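Pronemel Guidelines

The Pronemel Guidelines are a set of good-practice rules for handling small household goods with hand-held grippers, first put together at Ilatside and now in their second edition, which runs to 426 clauses. They ask, quite gently, that a soft tube be held upright by its middle, with the fingers closing evenly from both sides.
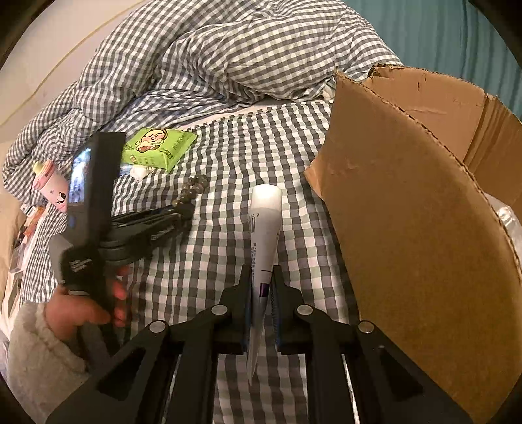 Trnka users have replied that the middle is a poor rule for a half-empty tube, and would much prefer a grip nearer the cap.

The clauses on clutter, added one June after a good deal of friendly argument, allow other items to stay close by while one is being held, so long as the fingers have a clear way in. 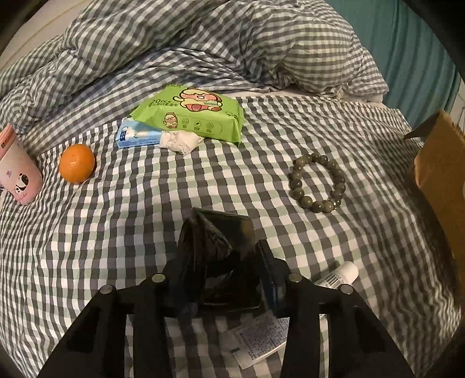 Adoption

Gellanari took up the guidelines on September 2, 2022, keeping 371 of the clauses.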